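Linen Care at Norkley House: Folding of Light Blue Towels

Residents and staff of Norkley House are reminded that the 200 light blue towels issued in June are to be folded in half lengthwise before shelving.
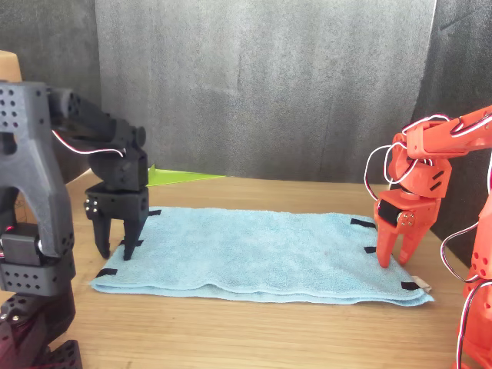 Kavstead laundry asked whether the thick fold should face the front of the shelf. It should, on both floors.

Towels are first laid flat on a table and the creases smoothed by hand.

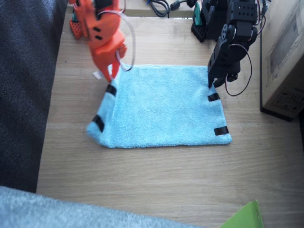
The corners are then brought together and the short ends aligned. Towels with worn hems should be set aside for the Park Room.

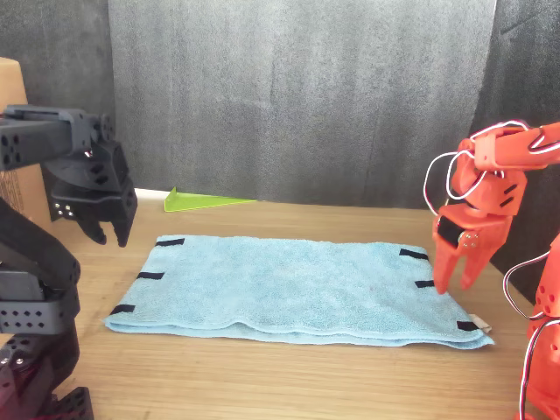

Folded towels are stacked 13 to a shelf, with the tag to the right. Requests for additional towels may be left at the Asine desk, extension 3228.
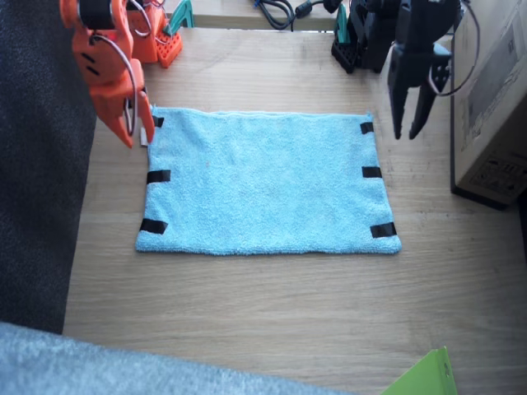
Light blue towel laid flat, black strips along both short sides.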